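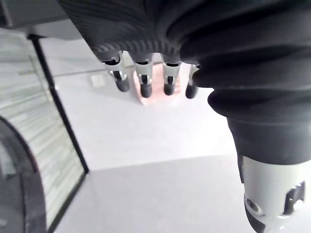
Figure 1. Wrist camera view with the fingertips at the pink flat object.

Effect of Wrist Camera Occlusion on Grasping Thin Flat Objects

Summary

This project tested whether a learned grasping policy for a multi-fingered hand picks up thin flat objects less reliably when its only close-range view comes from a camera at the wrist. Two policies were trained on the same demonstrations. Policy A used the wrist camera alone. Policy B used the wrist camera and the joint positions of the hand. Policy B completed more grasps, and most of the difference came from the final stage of closing.

1. Background

Flat objects are awkward for a robotic hand. There is little height for the fingers to close on, and a small error in wrist height either leaves the fingertips above the object or drives them into the table. A person handles this by sliding the object or by pressing one edge down so that another lifts. Both strategies depend on knowing when contact has been made.

A wrist camera moves with the hand and keeps the fingers in view, but the hand also hides part of the work. In Figure 1 the pleated sleeve fills much of the upper and right side of the image, and the fingertips are over or just touching the upper face of the object. From this view alone it is hard to judge whether there is a gap. The thumb is at the lower right, much closer to the lens than the fingers, so its distance from the object is also difficult to estimate.

2. Method

Demonstrations were collected by teleoperation and stored with the Stitier logging package. Each record contained wrist images, joint positions and commanded joint targets. After removing recordings with dropped images, 600 demonstrations remained. The same set was used for both policies.

The image encoder, action head and training schedule were the same in each case. In Policy B the joint positions were passed through a small network and joined to the image features before the action head. Training was run on the Gotard cluster in February and took about 9 hours per policy.

Each policy was then given 80 trials. Start positions were drawn from one list, and the two policies were run alternately so that changes in lighting or joint temperature would affect both. A trial was counted as a success if the object was lifted clear of the surface and held until the arm reached its rest position. No retries were allowed.

3. Results

Policy B had the higher success rate. The approach stage was similar for both – each usually brought the fingers over the object without a large sideways error. The policies separated during closing. Policy A often began to close while the fingertips were too high, and the fingers passed over the object. It also paused above the surface in some trials and made small up and down movements until the time limit.

Policy B paused less often. Its most common failure was pressing too hard, which pushed the object away from the thumb before the grip had formed. Joint error rises when a finger is blocked, so the joint signal gives some indication of contact, but only after force has already been applied.

4. Limitations

Only one hand and one camera mounting were tested. The surface was pale and the light was bright and diffuse, which weakens shadows that might otherwise help with depth. Soft and rigid objects were not compared. The joint signal was not filtered, and friction in the finger joints was not measured separately.

5. Further work

The next step is to train a version of Policy B with fingertip force input and to repeat the trials with the camera moved further from the sleeve. A darker surface should be tested using the same list of start positions.

Related reports
Filtering Joint Signals from the Drodel Hand
Timing Errors in Stitier Recordings
Camera Placement for Tabletop Grasping
Somogyi Test Bench: Setup and Calibration Notes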